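Teaching a simulated arm by remote control: in-hand turning of a small part
Student project report, Clillstead
January 27, 2026

Summary

This project looked at how well a person can teach a robot arm a small handling task by driving it remotely in simulation. The task was to take hold of a lumpy teal part and turn the hand to a set angle while keeping the part between the fingers. We recorded 586 demonstrations and trained a simple copying policy on them. The report covers the set-up, how the demonstrations were collected, the results and what we would change.

1. Background

The project follows on from coursework on the Marwat simulator, which the department already uses for teaching. In that course the arm is moved by typing in target positions. This works for simple reaching, but it is slow and awkward for anything where the wrist has to turn while the fingers stay closed. We wanted to see if driving the arm by hand would give smoother motion that could then be used as training data.

We chose a very bare scene on purpose. There is no table and no floor, and gravity on the part is switched off at the start of each run so that it stays where it is put until the fingers close. The part is called the Vustby piece in our files, after the set of shapes it was taken from. It has rounded lumps all over it, so the grip is different depending on which way round it sits.

2. Set-up

The arm is driven with a hand controller called the Fadesier. Moving the controller moves the hand of the arm, and a trigger closes the fingers. A second button freezes the arm so the operator can put their own hand back in a comfortable position and carry on. Only the motion of the hand is sent. The simulator works out the joint angles.

Each run starts with the arm hanging down and the hand high in the view. The operator sees one fixed view on an ordinary monitor.

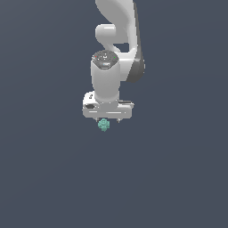 Why drive the arm remotely instead of writing the motion as a script?

A script needs someone to work out every angle beforehand, and with a part this uneven the right angle changes from run to run. A person driving the arm makes small corrections without thinking about them, and those corrections are what we wanted the policy to learn from. The cost is time, and the recordings are less tidy.

3. Collecting the demonstrations

A demonstration was kept if the part was still between the fingers at the end and the hand had reached the set angle. It was thrown away if the part slipped out, if the operator stopped early, or if the controller lost its connection. The connection problem went away after we changed the USB lead, but by then we had lost most of the first session.

Each demonstration was saved as a list of hand positions, finger openings and the position of the part, along with the camera view. We did not cut out the pauses at first. This turned out to be a mistake. When an operator pressed the freeze button the recording carried on, so the data was full of stretches where nothing moved. The first policy learned to copy these and would stop part way through a turn and stay there. We wrote a short filter to take out the frozen stretches and trained it again.

Turning the wrist was the hardest part to do well. With a single view it is difficult to judge depth, and when the hand is set at a slant the fingers can hide part of the piece.
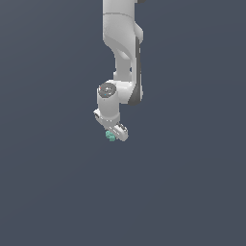 One of the other students who tried the controller commented that the turn was easy enough, but that they could never tell how hard they were squeezing, and would have liked a sound or a bar on the monitor showing grip force. Two operators made the same point on the feedback form. The Fadesier can buzz, but we had not connected this to the simulator – it would be a fairly small job and is on the list in section 5.

4. Results

After filtering, the demonstrations were used to train the policy for 2,578 steps. Training for longer made the motion on the training runs closer to the operators' but did not help on new starting angles.

We then tested it on 17 starting angles that were not in the data. It completed the turn on most of them. The failures were nearly all at steep angles, where the fingers closed on the edge of a lump and the part rolled out. Operators had also found these angles difficult, so there were fewer good demonstrations of them to learn from.

The motion itself was smoother than the scripted version from the coursework. It was also slower, as the policy copied the careful pace of the operators.

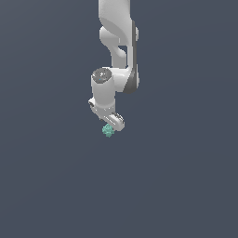 Speeding up the playback worked up to a point, but past that the part began to slip during the turn. We left the speed as recorded for all the tests in this report.

5. What we would change

Grip feedback should come first. A second view from the side would also help with depth, and the monitor has room for it. We would ask operators to spend more of their time on the steep angles, even though this means more failed runs. The freeze button should pause the recording as well as the arm, which would make the filter unnecessary.

We would also turn gravity on for the whole run. Leaving it off at the start made grasping much easier than it would be on a real arm, and the results should be read with that in mind.

The filter script and the list of starting angles are in the project folder. The raw recordings from the first session have been kept separately and were not used in training.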